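Household Textiles
The Geometry of a Folded Towel
2024-10-30

A towel is a simple textile with one awkward property: it has no shape of its own until it is laid down. Paper holds a crease at once. Terry does not. The loops on either face act as small springs, and a fold stays put mainly through weight and friction. Most of the trouble people have with a linen shelf comes from this, and most of it can be dealt with at the table before anything reaches the shelf.

The surface

A table is better than a bed. A mattress gives under the hand, so the cloth sinks where it is pressed and creeps where it is not. A plain tabletop lets the towel slide when pulled and lie still when released. Finished towels can wait at the sides as long as the front half stays clear for the one being worked.

Height matters more than area. The Stumau folding table, sold to small laundries, has legs that adjust in 5 steps, and the right setting is the one at which the forearms are level when the hands rest on the cloth. A towel longer than the table is deep should be turned to run side to side.

Spreading

The first operation is to find two corners on the same edge. A bunched end hides its corners, and the quickest way to them is along the trim: pick up any part of the border and let it run through the fingers until it turns. With a corner held, the cloth is drawn outward along the table, low and flat. Lifting it high traps air under the middle and the far edge drifts.

Decorative borders complicate this stage. A scalloped edge has no straight line to sight along, so alignment has to be judged from the base of the scallops. Where the towel has woven stripes, these are the better guide. Hanging loops should be located early and turned to the inside of the first fold, or they catch on the next towel in the stack.

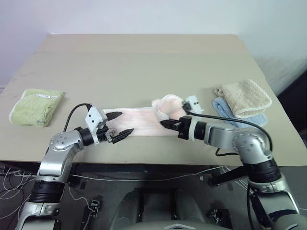
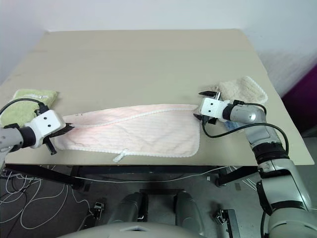 The fold

For a shelf, the usual sequence is lengthwise in half, then crosswise in half, then in half again. For a narrow cupboard, the first fold is made in thirds, which hides both long edges and gives a firmer packet. The thirds method takes longer and is less forgiving. An error of half an inch on the first panel shows up at every later fold.

After each fold, one flat pass of the hand from the center outward is enough. Pressing harder compresses the pile for a few minutes and achieves little else. Thin waffle towels and flat-woven kitchen cloths do take a crease and can be pressed firmly.

Trim should finish on the outside of the packet only if it is meant to be seen. Raised edging adds thickness on one side, and a stack in which every border faces the same way will lean. Rotating alternate towels by half a turn corrects it.

Stacking

Sort by size first and color second. Drurel, which makes open shelving for bathrooms, lists a shelf depth of 20 inches on its wide unit, suited to bath sheets folded in thirds. Hand towels on the same shelf leave dead space behind them and are better kept in a Tanguy drop-front box, folded edge forward.

A stack of mixed sizes should have the largest at the bottom. The folded edge faces out, so that one towel can be gripped and drawn clear without opening its neighbor.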